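Trucos para guardar y reutilizar el papel (y no volverse loca con los cajones)

16 de junio de 2019

En mi casa hay un cajón del papel. Seguro que en la vuestra también: ese donde acaban el papel de horno, las bolsas de la panadería, los sobres acolchados, el film que nunca corta bien y tres rollos de papel de regalo de las Navidades de no se sabe cuándo. Llevaba meses queriendo escribir sobre esto y hoy, que es domingo y llueve, he vaciado el cajón encima de la cama y me he puesto.

Empiezo por el papel de horno, que es lo que más gasto. El problema de siempre: cortas un trozo, lo pones en la bandeja y se enrolla solo. Arrúgalo. Haz una bola con las dos manos, sin miedo, y luego lo abres y lo alisas un poco. Se queda quieto y además se adapta a cualquier molde, también a los redondos, sin andar recortando círculos con el lápiz y la tijera. Si el molde es muy hondo, pásalo un segundo por debajo del grifo antes de arrugarlo y escúrrelo bien. Yo lo hago así con el bizcocho de yogur y con la tarta de queso, y desde entonces no he vuelto a untar mantequilla en un molde (bueno, una vez, en casa de mi suegra, por no discutir).

El papel de horno se puede usar más de una vez, por cierto. Si has hecho galletas y ha quedado limpio, lo doblas y a la próxima hornada. Con pescado o verduras asadas, a la basura.

Vamos con el papel kraft, el marrón de embalar, que a mí me tiene enamorada. Me llega muchísimo en los paquetes y antes lo tiraba todo al contenedor azul. Ahora guardo el que viene entero, lo aliso con la mano y lo enrollo. ¿Y si está muy arrugado? Plancha tibia, sin vapor, con un paño fino encima. Dos pasadas y listo. No lo dejes solo con la plancha puesta, que os conozco.

Usos que le doy en casa:

Para forrar los cajones de la verdura de la nevera. Absorbe la humedad y las zanahorias me aguantan bastante más. Lo cambio cuando lo noto blando.

Para madurar aguacates. Un trozo grande, el aguacate dentro junto a un plátano, y se cierra como un caramelo. En la encimera, nunca en la nevera.

Para quitar cera de un mantel. Primero rascas lo gordo con el canto de una cuchara, pones el papel encima y pasas la plancha templada. La cera se va al papel. Vas moviendo a una parte limpia hasta que deje de manchar. Ojo si el papel lleva letras impresas, la tinta también pasa.

Para guardar las copas buenas. Una tira dentro de la copa y otra por fuera, y a la caja. Mucho mejor que el periódico, que deja los dedos negros y la cristalería también.

Para encender la chimenea en el pueblo, hecho churros bien apretados. Duran más ardiendo que una hoja suelta y no hace falta pastilla.

Y mi preferido, los nidos de papel. Me lo enseñó Tzu-hsuan Wu, mi vecina del segundo, que hace unas cestas preciosas. Coges una tira larga de kraft, la arrugas a lo largo, la retuerces un poco y cierras un aro. Según el grosor que le des sirve para apoyar una maceta que cojea, para que no rueden los ovillos o para tener a raya las piezas pequeñas cuando desmontas algo en la mesa. Los tornillos se quedan dentro y no hay que buscarlos debajo del sofá a las once de la noche. Si se aplasta, se vuelve a arrugar y ya está. Y si la mesa es resbaladiza, un puntito de cinta de carrocero por debajo, que luego sale sin dejar pegamento.

Sobre cómo guardarlo todo. He probado muchas cosas y al final lo que me funciona es lo más tonto: los rollos de pie, dentro de una caja alta de botellas de vino con sus separadores. La mía es de 24 huecos, cortada por la mitad, y vive al lado de la lavadora. Los trozos sueltos van planos en una carpeta de gomas. Lo que no cabe en la carpeta se recicla, sin pena. Esta última norma me costó un verano entero, porque soy de las que guardan lazos.

Para que los rollos no se abran, nada de gomas elásticas, que marcan el papel y se pudren. Abre a lo largo el cartón de un rollo de cocina y pónselo como una pulsera. ¡Mano de santo!

El film transparente va en la nevera. Sí, en la nevera, el rollo entero. Frío se pega menos a sí mismo y se encuentra la punta a la primera. Y si has perdido la punta del todo, un trocito de celo, lo apoyas por varios sitios y tiras hasta que levante.

Del papel de aluminio: haz una bola con el usado y frota con ella las parrillas de la barbacoa cuando aún estén templadas. Las sartenes antiadherentes ni tocarlas. Y para afilar tijeras, dobla un trozo limpio en seis u ocho capas y dale unos cuantos cortes. No las deja como nuevas, pero para cortar papel otra temporada, de sobra.

Una cosa que me preguntaba Ngozi Babalola en los comentarios del mes pasado: qué papeles no van al azul. Los encerados, los plastificados, los de la carnicería con su capita brillante, los tickets de compra y las servilletas sucias. En mi ayuntamiento las servilletas van a lo orgánico, mirad en el vuestro que cada uno tiene su manera. El kraft limpio va al azul sin problema, pero quitadle antes la cinta de embalar, que eso sí se nos olvida a todos.

En agosto quiero hacer lo mismo con los botes de cristal, que tengo el armario que da miedo abrirlo. Si tenéis algún truco para despegar etiquetas rebeldes que no sea el aceite con bicarbonato (ese ya lo uso), dejadlo en los comentarios y lo pruebo.
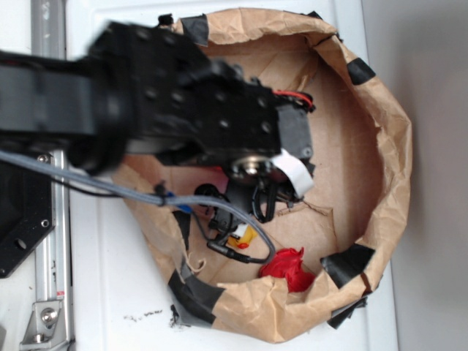

Cerco redondo de papel kraft arrugado sobre una mesa blanca.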